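Speaker notes – the shared arm at the Windham workshop

Slide 1. Start
Say who we are. The Pludik build takes up one bench at Windham, and the bench gets cleared for the pottery group in the evening, so most of our work is done in simulation first.

Slide 2. Costs
600 pounds spent so far, 372 of it on the arm's power supply and mount. Don't read out the parts list – it's on the handout.

Slide 3. Software
Lema plans the moves, Rudell runs the simulator. 69 test runs saved. Mention that the two disagreed over units until December.

Slide 4. The table setup
Wooden table, chair behind, white bowl, one small red object near the right edge. Point out the bowl: it is tipped and clear of the tabletop, with the gripper open over on the other side. Ask what people would check first – pause here.

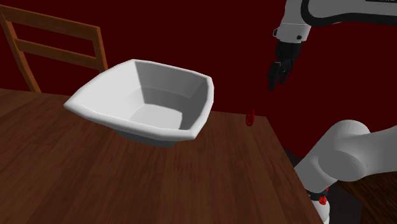 Slide 5. Next
Try 2 bowl sizes. Move the bench stop. Questions, then tea.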